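Section 4. Size Grading and Return Rates in Small Knitwear Labels

By Kaede Hattori and Zoltán Dudás
April
Reading time: 9 min

4.1 Grading rules in use

A knitwear label that sells online usually develops one sample size and derives the rest of the range from it by grading. The grade rule states how much each point of measure grows or shrinks between adjacent sizes. In woven garments the rules are well documented and pattern rooms tend to follow them closely. In knitwear the practice is looser. Stretch hides errors in the body, so that a sweater graded two centimeters too narrow at the chest will still go on, and the fault shows up later as a sleeve that rides up or a hem that will not sit flat.

The labels in our sample fall into two groups. Plestow and Melness grade linearly, adding the same increment at every step. Mizuno grades in two zones, with a smaller increment below the sample size and a larger one above it. None of the three changes its shoulder rule across the range, although all three change the chest rule at least once a season in response to yarn weight.

Order records covered 1,342 pullovers and cardigans sold through the labels' own stores. Gift orders and multi-size orders, in which a customer buys the same style in two sizes with the plain intention of sending one back, were removed before the count. A return was coded as fit-related if the customer selected "too small," "too large," or "wrong shape," or if the free-text field named a body area. Two coders worked separately and settled differences by discussion.

4.2 Where the fit complaints fall

Complaints gather at the ends of the range. Customers who bought the sample size or one of its neighbors rarely mentioned fit. At the largest sizes under linear grading, the most common remark concerned the upper arm, followed by excess width at the neck. These two complaints point in opposite directions, and a single increment cannot answer both. Necks grow slowly with body size while upper arms grow quickly, and a linear rule that is set by the chest measurement gets each of them wrong.

The two-zone rule used by Mizuno moves the arm complaint without removing it. The neck complaint is less frequent, which we attribute to a separate cap on neck width and not to the zones themselves. The cap was introduced by the label's technician, Hiyori Ikeda, before our study period, and we have no earlier records with which to compare.

Length gave the least consistent results. Cropped styles were returned as too short by customers in every size, and the wording of the remarks suggests that many had expected a standard body length from the product page. We treat these as information faults. They are excluded from the fit totals but kept in the appendix, as a label revising its size chart may want them. 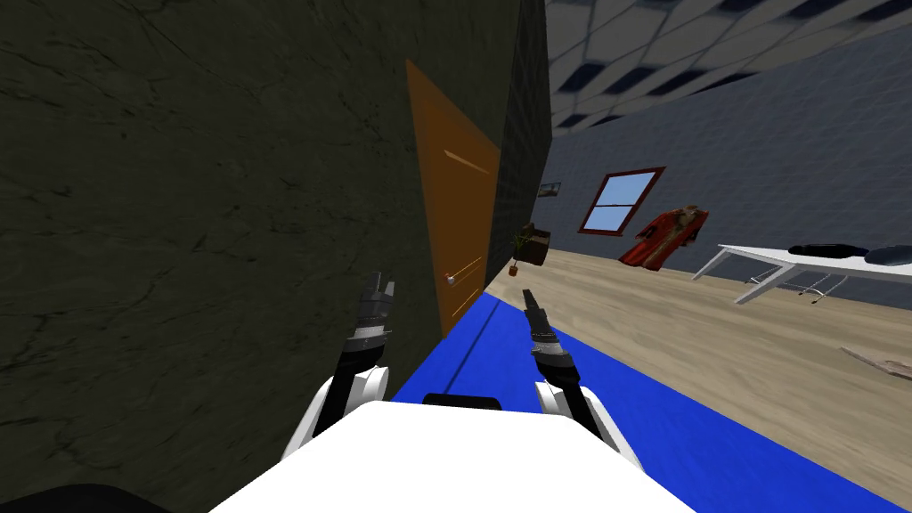

Figure 3.

Teófilo Guzmán, reading an early draft, objected that return codes measure what customers are willing to type and say little about what the garment does on the body. A customer who dislikes a color, he argued, will often choose "too large" from the menu, as it is the first option and closes the form. We accept the point in part. The menu order was the same at all three stores, so the effect should raise the fit count at each of them without changing the comparison between grading rules. It does limit any claim about absolute rates, and we make none.

4.3 Garment measurements

To check the records against the garments, 26 pieces were measured flat after steaming and a rest period on an open shelf. Points of measure were chest, neck width, upper arm, sleeve length, body length and hem. Each was taken twice by the same person, and a third reading was made when the first two differed by more than half a centimeter.

Chest and body length were close to specification throughout. Upper arm was not. In the heavier gauges it came in under specification at the larger sizes, and the shortfall grew with size. We think this results from the way the sleeve is shaped on the machine – increases are placed at fixed row intervals, and when the row count is trimmed to hold sleeve length, the last increases are lost. The grade rule on paper is then correct and the knitted sleeve is not. Neither Plestow nor Melness had noted the discrepancy, as their inspection sheets list sleeve length and cuff but leave out the upper arm.

Adding the upper arm to the inspection sheet is a small change. Correcting the shaping is more work, since the increases have to be redistributed for each gauge and the first knitted piece measured again. Labels using the Puterari grading tables should note that these give the upper arm as a share of chest width, and the share is held constant across all sizes.

Comments (3)

Mitiku Mersha
Were the pieces measured before or after washing? Lambswool at a loose gauge can lose a fair bit across the sleeve in the first wash.

Zoltán Dudás
Steamed only. We have washed measurements for a few of the cardigans and they will be in the appendix.

knitroom_b
Same problem with lost increases on our raglans. We moved them lower down the sleeve and the arm came back to spec, but the cuff took two more tries.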